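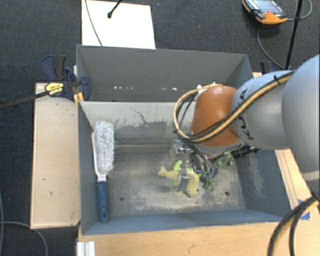 回帖里有一条意见：延迟应该在喇叭口测，功放输入端的数不算数，DSP后面那一级缓冲全漏掉了。意见成立。上一版记录里的延迟值是从功放板输入焊盘取的，限幅器的前视缓冲和功放芯片自身的数字滤波都没有计入，今天全部重测，旧值作废，原表已划掉，没有删。

2021年5月21日
项目：Bivora便携蓝牙音箱，立体声配对模式
内容：端到端延迟重测；左右箱同步；无源辐射器异响

样机
用工程样机2台，固件相同，一台设为主箱，一台设为从箱。主箱外壳是新开模的那批，从箱外壳还是手板，接缝用胶条临时封过。两台的单元来自同一批次，功放板都是Aranda板的当前版本，主箱的板子补焊过电感，从箱没动过。主从角色后面对调过，结果分开记。

音源用测试手机和一台笔记本各测一遍，两边都强制走SBC。AAC先不测，手机端编码器的行为差别太大，混在一起看不出音箱自己的问题。系统音量拉满，关闭音源侧所有音效。笔记本上要注意通知音，上次有一段数据里混进去一声，当时误认为是链路抖动。

延迟测法
笔记本耳机口出参考信号，同时蓝牙出测试信号，两路内容相同。参考信号进声卡第一通道，测量话筒进第二通道，话筒贴近全频单元轴线，距离固定，用支架夹住，手不碰。信号用短促的线性扫频，录下来以后做互相关，取主峰位置。不用单个脉冲，SBC对脉冲的处理很难看，峰会糊开，不同增益下读数还会漂。

笔记本耳机口自身有输出延迟，先用一根对录线把声卡回环的值量出来，从结果里扣掉。系统混音器对有线和蓝牙两条路可能给不同的缓冲，这一点没有办法完全排除，所以另外在手机上用录屏音轨对照了一遍，趋势一致，绝对值没有采用。

话筒到单元的声程也要扣。这一项很小，但是换机位以后忘记改，会和左右箱时间差落在同一个量级上，后面看同步时会出错。脚本里改成了必填项，不填不出结果。

结果
单箱模式，喇叭口实测端到端延迟164 ms。连续测了若干次，主峰位置稳定，没有跳档。断开重连以后再测，数值相同。重启音箱以后再测，数值相同。

同样条件下从功放输入焊盘取信号，读数明显偏小，差值与限幅器前视长度加上功放内部滤波的群延迟对得上。回帖里的说法得到验证。以后延迟一律以喇叭口为准，焊盘测点只在定位问题时用，记录里必须写明测点。

配对模式的延迟比单箱长，原因在固件里看得见：主箱收到音频以后先转发，再统一等一个公共播放时刻。公共时刻的余量是写死的，当初为了保守取得很大。看视频时这一段能察觉，口型对不上。余量能不能缩，取决于转发链路重传的最坏情况，今天的数据不够下结论，只能说在实验室这种干净环境里有空间。

左右同步
做法：两支话筒各对一台箱，两台箱隔开摆，中间加吸音板减少串音。播放单声道粉噪，对两路录音做互相关，每隔一段时间取一个点，画成曲线。

刚配对时左右时间差很小，在听感上声像居中。随着播放时间变长，曲线缓慢爬升，到某个门限以后被固件拉回，然后继续爬升，整条曲线是锯齿。锯齿的斜率由两台箱晶振的频差决定，对调主从角色以后斜率反号，大小基本不变，说明是硬件频差，与角色无关。

拉回的那一下有问题。现在的做法是直接丢样点或者重复样点，一次做完。放粉噪听不出来，放正弦能听到很轻的一声“嗒”，放持续的管风琴音也能听到。钢琴和人声大部分时候听不到，安静段落里偶尔有。

改法考虑过两种。一种是把一次大的修正拆成多次小的修正，每次只动一个样点，找过零附近动手，改动量小，算力几乎不增加。另一种是做异步采样率转换，连续微调，效果干净，但DSP余量要重新算，限幅器和低频增强已经占掉不少。先试第一种。

试改固件烧进从箱，主箱不动。正弦下的“嗒”声消失，频谱仪上还能看到修正时刻边带有一点抬升，幅度很低。锯齿变成了贴着零线的细毛刺。对调角色后需要主箱也烧新固件，不然主箱作从箱时仍走旧逻辑，这一步下午漏了一次，白测一轮，补记在这里。

遮挡试验
把从箱放到金属柜后面，中间再隔一个人。转发链路出现重传，公共时刻余量被吃掉一部分，没有断音。把余量在调试接口里改小，重复同样的遮挡，从箱出现断音，恢复以后左右重新对齐所用的时间偏长，期间声像明显偏向主箱。

恢复过程的逻辑值得看一眼。当前从箱断流以后先静音，等缓冲攒满再渐入。攒满的门限与正常播放用的是同一个值，没有必要。可以允许从箱用较浅的缓冲先起播，再慢慢补深。代价是紧接着再来一次遮挡时更容易断。需要折中，门限做成变量，等固件那边给接口。

无源辐射器异响
Trandamgate试听间带回来的问题单，描述是“低音大的曲子里有沙沙声，声音开大才有，关小就没有”。单子上没写曲目，没写摆放方式，也没写是哪一版外壳。按单子复现，第一遍没有复现出来。

改用慢速正弦扫频，音量从中档逐级往上加。主箱在300 Hz处出现清晰的拍打声，手指压住背面辐射器边缘时减弱，压外壳中部没有变化，压电池仓盖时完全消失。从箱同样扫一遍，没有拍打声。

结论：声音来自电池仓盖，辐射器没有责任。问题单里“低音大”的说法有误导性，这个频率已经不在辐射器的工作区，听的人把所有大音量下的杂声都归到了低音。新模外壳的电池仓盖卡扣比手板松，盖板与仓沿之间有间隙，大音量下盖板自由振动。

临时处理是在仓沿贴一圈薄泡棉。贴完再扫，拍打声消失，失真曲线上对应的尖峰一并消失。泡棉厚度需要控制，贴厚了盖子合不到位，防水圈受力不均，会带来新的问题。试了两种厚度，薄的一种盖子能听到卡扣入位的响声，厚的一种要用力按，装配线上不可能接受。

正式方案提给结构：卡扣过盈加大，或者仓盖内侧加筋。加筋会把盖板自身的谐振往上推，理论上推出去以后仍然可能被别的频率激起来，只是能量低得多。加过盈更直接，缺点是用户换电池时难开。由结构决定，这边只提供扫频曲线。

顺带查了辐射器本身。低频大音量下两侧辐射器行程对称，频闪灯下看没有歪摆。低频增强打开时行程接近极限，限幅器介入的时机合适，没有撞底的声音。限幅器释放时间略长，鼓点密集的曲子里低频会被压得发闷，释放时间缩短以后好一些，再短就开始有调制感。当前取中间值，参数已经存进调音文件，文件备注里写了修改理由。

频响
同步固件改动以后复查频响，防止改动过程中误伤均衡器系数。单箱轴向频响与改前重合，偏差都在2 dB以内，最大偏差出现在高频端，怀疑是话筒复位时角度有出入，重新对准后又测一次，高频端的偏差缩小，其余频段不变。判断均衡器系数没有被动过，比对系数文件，也一致。

配对模式下左右箱高频有细小差别，左右对调位置后差别跟着箱子走，归因于外壳前网。手板的前网开孔与新模不同，等从箱换上新模外壳以后再比，现在比没有意义。

充电时底噪
测延迟时有一段时间主箱插着充电线，录音里发现很低的啸叫，播放静音文件时能在近处听到，拔线消失。换充电头后频率改变，说明是充电头开关频率折进来的，经由地线耦合到功放。补焊过的电感位置离话筒口不远，怀疑补焊后的引脚过长，形成了环路。从箱插同一个充电头，声音弱得多，但是也有。

把主箱电感引脚剪短重焊，啸叫降低，仍高于从箱。在充电输入端并了一颗电容，又降低一些。电容是从抽屉里随手拿的，耐压没有确认，试完已经拆下，不要当成方案抄到板子上去。正式的滤波参数等硬件算过再说。

今天所有延迟和同步数据都是拔线状态测的，充电状态下的那一段没有采用，录音文件保留，文件名后面加了charge。

文件与设置
原始录音放在共享盘Bivora目录下的配对子目录，脚本在同一级。脚本依赖的声卡通道顺序与上一台测试电脑不同，运行前先看一眼配置，第一通道必须是参考。通道接反时互相关主峰会落到负轴，脚本目前不报错，会把绝对值当结果输出，需要改。

试改固件的版本号后缀加了s，只在实验室流转。两台样机现在都烧了这一版，拿去试听间之前要刷回正式版，否则蓝牙名称会显示成调试名。

单元轴线的标记贴在外壳上，是一小段纸胶带，擦箱子的时候不要撕。支架的高度也不要动，明天还用同一个位置。

未决
从箱断流恢复的缓冲门限，等接口。
公共播放时刻余量，需要在人多、干扰重的地方录一组重传统计，实验室数据不能代表。
AAC下的延迟没测。
正弦下修正时刻的边带抬升，考虑给修正时刻加一点随机，避免周期性。没有试。
低温下晶振频差会变，锯齿斜率跟着变，拆分修正的频度上限够不够要算一下。一月那组低温数据只有单箱，没有配对，用不上，得重新进温箱。
电池仓盖的泡棉还贴在主箱上，做跌落之前揭掉。

补
收工前又跑了一轮长时间配对播放，音源用笔记本，两台都是试改固件。曲线没有爬升，没有断音。结束时从箱电量比主箱低，与预期相反，主箱要接收又要转发，本应更费电。可能是从箱开始时就没有充满，起始电量没有记。下次开测前先把两台都充满，拔线静置，再记起始值。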